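Génoise au lait chaud : le centre retombe à chaque fournée

Forum Pâtisserie > Biscuits, génoises et gâteaux de base
818 vues

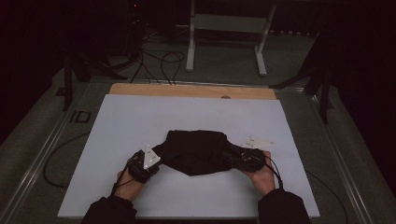 levain_et_cie
Bonjour à tous. Quatrième essai en deux semaines, même résultat. La pâte monte correctement pendant les vingt-cinq premières minutes, puis le centre s'affaisse de deux bons centimètres en fin de cuisson. Recette : 4 œufs, 300 g de sucre, 280 g de farine T55, 240 ml de lait entier, 115 g de beurre, 10 g de levure chimique, une pincée de sel. Moule à cheminée de 24 cm, beurré et fariné. Four Štěpánek à chaleur tournante réglé sur 175 °C, grille au niveau 2 en partant du bas.
Œufs et sucre fouettés dix minutes à vitesse maximale. Le lait et le beurre sont portés à frémissement puis versés d'un coup. La mie est serrée à la base et presque caoutchouteuse sur un centimètre. Je cherche la cause avant de refaire une fournée.

toque56
Dix grammes de levure pour 280 g de farine, c'est la dose normale d'un sachet pour 500 g. Tu es presque au double. Une pâte surdosée monte vite, les alvéoles éclatent avant que l'amidon ait pris, et le centre retombe. Descends à 6 g et ne change rien d'autre.

Mirabelle_du_54
Pas d'accord avec toque56. Les recettes nord-américaines de ce gâteau tournent toutes avec ce ratio et elles tiennent. Le problème est la couche caoutchouteuse au fond. Un excès de levure donne une mie grossière et un goût de savon, jamais une semelle dense. La semelle, c'est du liquide mal incorporé qui descend. Verser le lait d'un coup sur une masse foisonnée, c'est le meilleur moyen d'en envoyer la moitié au fond du cul-de-poule.

toque56
Ces recettes utilisent une levure à double action, qui dégage une bonne part de son gaz à la cuisson. Les sachets vendus ici réagissent souvent plus tôt, dès le contact avec le liquide. Dans du lait frémissant, la réaction démarre avant même l'enfournement. Les deux produits ne se substituent pas gramme pour gramme.

Mirabelle_du_54
Ça dépend de la formule. Regarde la composition au dos du sachet avant de généraliser. Pyrophosphate, ce n'est pas la même cinétique que crème de tartre.

levain_et_cie
Sachet vérifié : diphosphate disodique et bicarbonate de sodium. Température du lait au moment de verser : je n'ai pas mesuré.

four_a_bois
Dix minutes à vitesse maximale, c'est trop. Tu obtiens de grosses bulles instables. Il faut monter à vitesse rapide jusqu'au ruban, puis finir trois minutes à vitesse lente pour resserrer la mousse. Le volume final est un peu plus faible mais il ne bouge plus.
Pour le lait, vise 70 °C. Au-dessus de 80, tu commences à coaguler l'œuf au point de contact et tu fais des grumeaux qui tombent. En dessous de 55, le beurre se sépare si tu traînes.

Nonette
Je fais ce gâteau depuis longtemps, dans un moule Handdale à cheminée, et j'ai eu exactement la même semelle. Ce qui l'a supprimée chez moi : prélever deux louches de la masse œufs-sucre-farine, les mélanger au lait chaud dans un saladier à part, puis reverser le tout dans la masse principale en soulevant à la maryse. La densité des deux préparations se rapproche et rien ne coule au fond.

four_a_bois
Méthode classique de la génoise au beurre, elle fonctionne ici aussi. Compter moins de trente secondes pour le mélange final.

pesee_exacte
Personne n'a demandé l'essentiel. La température réelle du four a été contrôlée ? J'ai le même four Štěpánek, il affichait 175 et donnait 158 au centre de la cavité avec une sonde. Si la croûte se forme à temps mais que le cœur est à 90 °C à la sortie, ça retombe quel que soit le dosage. Cœur attendu pour cette pâte : 97 à 98 °C.

toque56
La recette dit qu'il s'affaisse en fin de cuisson, four fermé. Un simple manque de cuisson se voit plutôt après la sortie.

pesee_exacte
Pas si la porte est ouverte à vingt-cinq minutes pour regarder. levain_et_cie, tu as ouvert ?

levain_et_cie
Oui, pour tourner le moule d'un demi-tour. Le côté gauche colore plus vite.

pesee_exacte
Alors il y a au moins deux variables mélangées. Ne tourne plus le moule. Mets un papier aluminium côté gauche si la coloration te gêne, ou passe en convection naturelle à 180.

Mirabelle_du_54
Et garde les 10 g pour cet essai, sinon on ne saura pas ce qui a corrigé quoi.

toque56
Je maintiens 6 g. Mais d'accord pour séparer les essais.

levain_et_cie
Retour après deux fournées.
Essai A : 10 g de levure, lait à 70 °C, méthode des deux louches, mousse resserrée à vitesse lente, porte fermée jusqu'au bout, convection naturelle à 180. Quarante-deux minutes. Cœur à 97 °C. Plus de semelle. Léger creux au centre, autour de 4 mm.
Essai B : identique, avec 6 g de levure. Aucun creux. Mie plus fine, hauteur un peu plus faible sur le bord.
Sonde dans la cavité : 169 pour 180 affichés.

toque56
Donc la levure comptait.

Mirabelle_du_54
Pour quatre millimètres. La semelle venait bien de l'incorporation. Essaie 8 g, tu garderas la hauteur.

Nonette
Pour le glaçage au lait chaud, attends que le gâteau soit à 40 °C à cœur. Sur un gâteau brûlant il pénètre entièrement et détrempe le dessus.

levain_et_cie
Quelles proportions pour le glaçage ? J'ai du sucre glace Flurville, celui avec 3 % d'amidon.

Nonette
200 g de sucre glace, 45 ml de lait chaud, 20 g de beurre. Avec l'amidon, ajoute une cuillère à café de lait en plus.

four_a_bois
Tamiser avant, sinon il reste des points blancs visibles une fois sec.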